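Tray (foodservice)

A tray is a shallow container with a flat base and raised sides, used to hold, carry, heat or display food and small articles. In foodservice the word covers both the flat carrying tray, on which other vessels are placed, and the tray as a container in its own right, where the food is in direct contact with the base. The two uses overlap in domestic practice, and many household trays serve both.

Terminology

The upper edge of a tray is the rim. Where it turns outward it is called a flange, and where it is folded over on itself it is called a rolled or curled edge. The wall is the part between the rim and the base. Depth is measured inside, from the base to the level of the rim, and capacity is normally stated to the brim, although the usable capacity is lower. In catalogues, "pan" is often used for deeper metal forms.

Materials

Plastic trays are moulded in a single piece. They are light, do not dent and can be coloured throughout, so scratches show less than on a painted surface. Most are unsuitable for ovens. Raised rims keep cups and mugs from sliding off and hold back small spills.

Stainless steel trays are pressed from sheet. Small rectangular sizes are used for condiments, side dishes and portions of prepared ingredients. The surface does not take up odours and can be washed at high temperatures. A maker's mark may be stamped or embossed in the base.
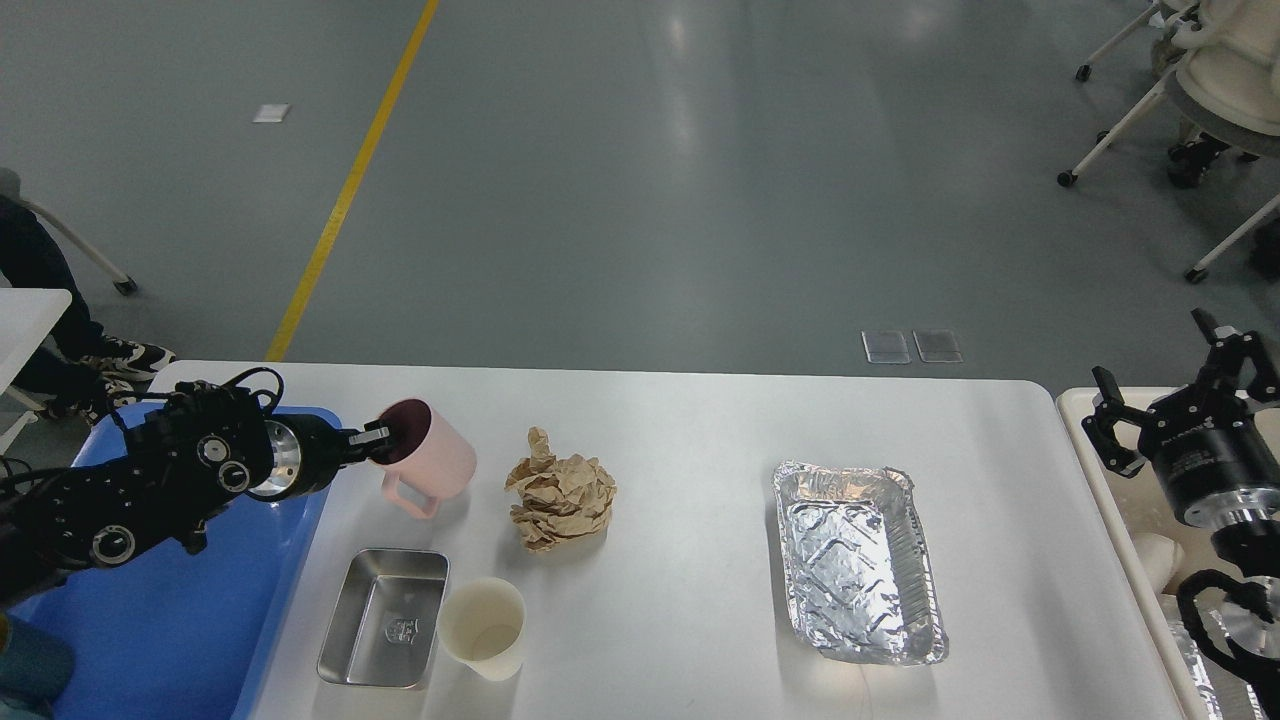
Aluminium foil trays are formed from thin foil and are sold mainly for single use. The sides are crinkled or ridged, partly as a result of the forming process, in which surplus foil gathers into folds, and partly to add stiffness. The base is frequently embossed with a pattern such as diamonds, again for stiffness. Foil trays may be used in ovens and freezers, but they bend when lifted by one end if heavily filled.

Paperboard trays are folded or pressed, and are generally coated where they are intended for moist food. Uncoated kraft paper is used as a liner or wrapping and, when crumpled, as packing between items in transit.

Sizes

Commercial trays follow modular sizes so that they fit racks and counters, while domestic trays follow no common system. The Quinlan catalogue groups its small trays into 4 depth classes, of which classes 2 and 3 are the most widely stocked. The Stodwood pattern, listed under number 3887, is a shallow rectangular form with rounded corners, and was later copied by Ratum with a wider rim.

Cleaning and disposal

Plastic and steel trays are washed, drained on edge and stacked when dry. Trays stacked wet tend to cling together, and tapered forms can be difficult to separate. Foil trays are accepted for recycling in many areas if food residue is removed first.

See also

Baking tin
Drinking vessel
Paper cup
Serving dish

Further reading

Simanjuntak, Gilang. Shallow Vessels in the Canteen Kitchen. Nuremden.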